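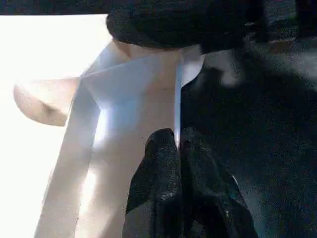
Wrist view, left side bright, two fingertips at the bottom against the white part.

How to set up and run a two-arm handling task by the house rules

These steps are for anyone who runs a two-arm cell with light plastic parts, furniture parts included. They cover what we check before power-on, how we grip, and what goes in the log. They don't replace the risk assessment for your cell. If the two disagree, follow the risk assessment and tell Carter Lavoie so this page can be fixed.

Before you start

Read the task sheet for the part you have. The sheet gives the approved grip points, the speed setting and the handover height. If there is no sheet, stop and write one first. Sheets are kept in Findix under the part name, and a printed copy stays at the cell.

You need a second person within reach of an emergency stop for the first 7 runs of any new task. After that you may run alone if the log shows no open faults.

Step 1. Clear and cover the work surface

Remove tools, loose screws and packaging. Lay the cover sheet so that it hangs over the edges, and keep it out of the path of both elbows. A few folds are fine. A fold tall enough to catch a fingertip is not -- pull it flat or move it out of the reach area.

Step 2. Check the light at each wrist camera

Move each arm to its approach pose and look at the live wrist view. Strong light from one side can wash out half the view and leave the other half nearly black. White plastic is the worst for this. With a bright background behind it, the edge of the part can be hard to find even for a person.

Close the blind or turn the lamp before you touch the exposure setting. Exposure changes have to be logged and they carry over to the next user, who may not expect them. If you still can't see where the part ends, don't use the wrist view to confirm the grip. Use the head view and a slow close.

Step 3. Set limits

Load the limits from the sheet. For light parts the default speed cap is 53 mm per second with the grippers open and closed alike. Don't raise it during setup. The cap for finished tasks is 238 mm per second and needs a sign-off from Anselmo Prado.

Test both stops with the arms moving. A stop tested at rest doesn't count.

Step 4. Place the part and take hold

Legs-up parts go down with the flat side on the sheet. Bring in one arm at a time. The first gripper takes a raised edge or rib on the frame, and the second takes the base of a leg, close to the joint. Don't grip a leg partway up. The tube acts as a lever and the load lands on the socket.

Check that cables have slack and that no loop lies where a gripper will close. Look along the full length of each leg too. Tall legs reach past the camera view, and the part you can't see is the part that hits the forearm.

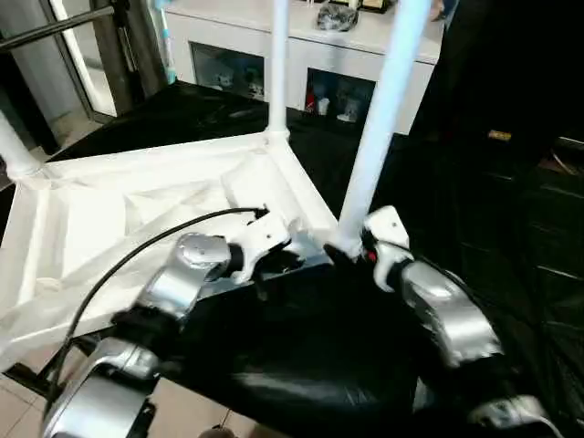
Step 5. Move, then let go

Lift or turn the part only when both grips are confirmed. Keep hands outside the marked area until both arms report stopped. To release, open the leg grip first, wait for the part to settle, then open the frame grip.

If a grip slips, press stop. Don't reach in to steady the part. Write down which gripper slipped and at what point in the motion.

Step 6. Fill in the log

Enter the task name, the sheet version, the speed cap, any exposure change and the names of both people present. Save one wrist view and one head view from each session. Logs are checked every June, and entries with no operator name are sent back.

Questions about grip points go to Anselmo. Everything else on this page goes to Carter.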